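Subject: Re: [toy-library] Plates and trays for the sorting table
From: Shirin Shokri
Date: 4/16/25

Hello everyone,

Sorry to be slow in coming back on this one. I have been meaning to write a proper reply and kept starting it at bedtime, when I ought to know better. I have copied in the bit of the earlier message I am answering so that those of you on the digest can follow along.

> We have been given another big lot of mixed bricks and I am
> dreading it a little. Last time we tipped everything out on the
> table and spent the whole morning chasing pieces across it. Does
> anyone use plates or trays for this, and if so, what sort? Also,
> do you sort by colour or by shape? Ours get borrowed by families
> with children from toddlers up to nearly ten, so no one way seems
> to suit them all. And what do you keep them in afterwards? The
> cardboard boxes are giving up.

First of all, lucky you! I know it doesn't feel like it with a great heap to get through, but mixed bricks are the thing our families ask for more than anything else, and they go on for years and years. We started out with what we guessed was 3,000 pieces (that was what the lady who gave them to us said, and I wasn't going to argue) and I don't think we have lost many, apart from whatever is living under the radiator.

Now, plates. We have tried most things over time. Baking trays were too noisy, and my sister's old tea trays were lovely but so big that they took up all the room. What we have settled on is plain round plastic picnic plates with a bit of a rim. You put one down in front of each person, leave the main lot in its bag at the back, and take out a handful at a time. The rim stops things rolling off, and when the plate is full you pick it up and tip it into whatever tub you are using. Ours are yellow, and I would go for a strong colour like that again, as you can find one quickly when the table gets busy. 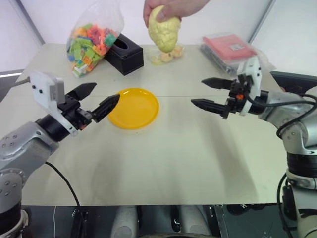 Should you sort by colour or by shape?

Sort by shape if the children are old enough to build from a plan, and by colour if they are mostly little ones. For a set that goes out to all ages, I would pull out the wheels, doors and odd bits, and leave the ordinary bricks mixed.

I came round to that last way after years of doing it the hard way. In November we had a grand sort by colour — it took two long sessions and a whole tin of shortbread — and I was so proud of the row of tubs that I went and fetched people to look at them. The first family to borrow the set brought it back beautifully clean, all in one carrier bag. Quite right too, they had played with it! So now I save my energy for the special pieces, which are the ones people really do hunt for.

As for keeping them, I have gone over to clear bags for anything that is waiting to be sorted. You can see at a glance what you have got, and a bag squashes into the gaps on a shelf in a way that a box never will. Do get thick ones, though, because the corners of the bricks go straight through the thin sort. For lending out we use tubs with clip lids, and I write the number of the set on the lid and on the side as well, as lids do like to swap about. Set 62 has been wearing the wrong lid since before Christmas and I still haven't tracked down its own.

One more thing on washing, as I don't think you mentioned it. If your new lot smells of somebody's loft, put them in a net bag with a zip, knot the end for good measure, and swish it about in a bowl of warm water with a squirt of washing-up liquid. Rinse well, then spread them on old towels overnight. Turn them over in the morning if you remember — the water sits in the hollow side and takes an age to go. Keep anything with stickers out of the bowl and give it a wipe with a damp cloth.

If you would like to borrow our plates for the day you are very welcome. They stack up to nothing and would go in a handbag, more or less. I could also come over and lend a hand, as I find it a very soothing sort of job once the kettle has been on. Just let me know which morning you are thinking of and whether the side door will be open, because I stood at the front for ages last time.

I would love to hear what the rest of you use for the tiny pieces, by the way. I have been putting them in jam jars, but glass makes me nervous when there are toddlers about.

All good wishes,
Shirin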